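# Cakano handheld gripper kit: one term in a student robotics club

We bought two of these for the club at the start of the school year.

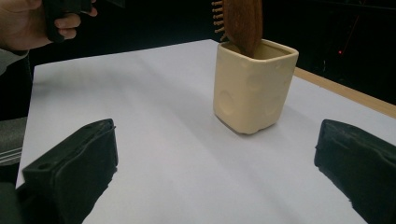

The club has 30 members this year, and most of them had never collected a demonstration before September. The idea was to let students record tasks by hand, train a small policy on the recordings, and then run it on the arm we already own, a Belero that is older than some of the people using it. The Cakano kit covers the first part of that. You hold the gripper, you do the task, it saves what the camera sees and how far the fingers are open.

This review covers the handheld unit, the fingers and the recording software. I haven't used the wrist mount that is sold separately.

## What you get

Each kit comes with the handle, a pair of fingers already fitted, a spare pair, a charging cable and a printed card with the calibration pattern. There is no case. We keep ours in a padded camera bag that Hauwa Nnaji found in the supply closet, and it fits if you take the fingers off first.

Assembly took one club meeting. The instructions are clear up to the point where you set the finger spacing, and then they send you to a web page that has moved. Taha Cherkaoui found the new one through the forum. If you are stuck on the same step, search for "zero gap" instead of "finger alignment."

## Using it

The handle is comfortable for an adult hand and a little thick for our younger members. Two of the ninth graders ended up holding it with both hands, which works but makes the recordings slower. The trigger has a long pull. You get used to it in a session or so.

The fingers are the best part of the kit. They grip smooth things well, and that matters for us, as our term project is a dresser-top task: pick a hairbrush out of a cup and set it down beside it. A glazed cup is slippery and a brush handle is not much better. With the fingers from our old kit (a Guerra, which we gave to the middle school) the brush would twist as soon as you lifted it. With these it mostly comes up straight.

They do wear. Our first pair lasted until winter break before the grip got noticeably worse. A replacement pair is not cheap for a club that pays for parts with bake sales, so budget for one extra set a year.

Lighting matters more than the manual suggests. We started on the bare table and got a lot of failed tracking. Mihret Shiferaw tried white paper over the top and the number of rejected recordings went down right away. We have left it like that ever since, though the paper needs replacing when it gets too wrinkled.

## The software

The recorder is fine. You press one button to start and the same button to stop, and each recording shows up in a list with a thumbnail. Deleting a bad one takes too many clicks – three, with a confirmation each time – and you delete a lot of bad ones when people are learning.

Export is slow on our laptops. A set of 100 recordings took most of a meeting, and the program gives you a spinning circle with no progress bar. Fuseini Gbeho now starts the export before he goes to lunch. The files themselves are well organized and our training script read them with only small changes.

We had one bad update in which the finger width was saved as zero for every recording. Support answered within 48 hours and told us to roll back, and the next version fixed it. We lost an afternoon of work. I would turn off automatic updates.

## Results

Our first policy, trained on recordings from everyone, was poor. The students all pulled the brush out differently, some straight up and some at a slant, and the arm seemed to try both. Ustyna Polishchuk wrote a half-page guide on how to do the motion, the group recorded the whole set again, and the second policy was good enough to take to the Kistmont regional in June. It still misses if the brush is leaning toward the back of the cup.

## Problems

- The battery indicator is not accurate. Ours has shut off while showing a third left.
- The screws that hold the fingers are small and easy to drop. Buy spares.
- There is no left-handed version, and the start button sits where a left thumb can't reach it.

## Should you buy it?

For a high school or college club with an arm already in the room, yes. If you don't have an arm, I would spend the money on that first. One kit is enough for a group of six or so. With a club our size, two still means a line, and we plan to ask for a third next year.

I give it four out of five. The missing point is for the export and the battery.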